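3. Materials and Methods

3.1 Study area and households

The survey was carried out in Sumville, a town with one supermarket, two bakeries and a row of small corner shops along the main road. We chose it because the shops are close together and most residents pass at least one of them on foot every day. Households were drawn from the town's address list, and 400 agreed to take part. Each household named one adult as the main respondent. Fieldwork began in January and was led by Shaimaa Lahlou, with interviews carried out in the respondent's home in the language they preferred.

We were interested in small food purchases, meaning items bought one or two at a time and eaten within a day. Earlier work on household food spending has mostly relied on weekly or monthly recall. Recall over a week does well with large items such as meat and flour but tends to miss a pastry bought on the way home or a candy bar picked up at the counter. Hutsuliak calls this the "pocket gap" and argues that it is widest in households with school-age children. We return to that claim in Section 5.

3.2 Diary and storage of food in the home

Respondents kept a paper diary for 12 days. They wrote down each small purchase, the shop, the price and the person who ate it. They were also asked where the item was put when it came into the house. We added this last question after the pilot, when several people told us that food left in open view was eaten sooner and often by someone other than the buyer. For coding, storage places were grouped into closed cupboards, refrigerators, open baskets or bowls (Figure 1), and bags or coat pockets.
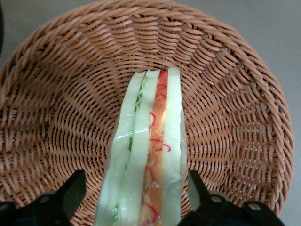
Figure 1. Round woven basket with a braided rim, coded as open storage.

Items that moved from one place to another were coded by the first place only. This was a practical choice. Respondents were good at remembering where they had set something down after shopping, and much less sure of what had happened to it later in the evening. Where two members of a household gave different answers, the main respondent's entry was kept and the other was noted in the margin.

Of the diaries handed out, 88 came back with one or more days left blank. We kept these in the sample when the missing days could be filled in by a short phone call made before the end of the diary period. Calls made after that point were not used. The final data set holds 2,000 purchase records, each linked to a household and a shop.

3.3 Shop displays

A second part of the study looked at how small items are set out for sale. Shopkeepers were asked how they decided what to place near the register, how often they changed it, and whether suppliers had any say. Tamás Fodor visited the shops and filled in a one-page form covering the height of the display, its distance from the register and the kinds of goods on it. Displays were sorted as flat trays, hanging racks, wall shelves or stepped stands (Figure 2).
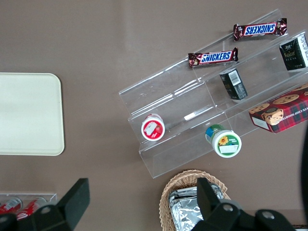
Figure 2. Clear stepped stand with packaged goods, including two Snickers bars on the top tier.

The form did not ask for sales figures. Most shopkeepers do not keep them by item, and those who do were unwilling to share them. We therefore used the diaries to estimate which goods were bought at which shop. This ties the two parts of the study together but limits what can be said about shops that few of our respondents use.

3.4 Coding and checks

Diary entries were typed into Breneo by two coders working apart. Differences were settled by going back to the paper page. The most common source of disagreement was the line between a snack and a light meal, above all for filled bread. We followed the respondent's own wording where there was any, and otherwise treated filled bread bought before noon as a meal. Prices were left as written, with no adjustment for discounts, and entries with no price were dropped from the spending tables but kept in the counts of purchases by storage place.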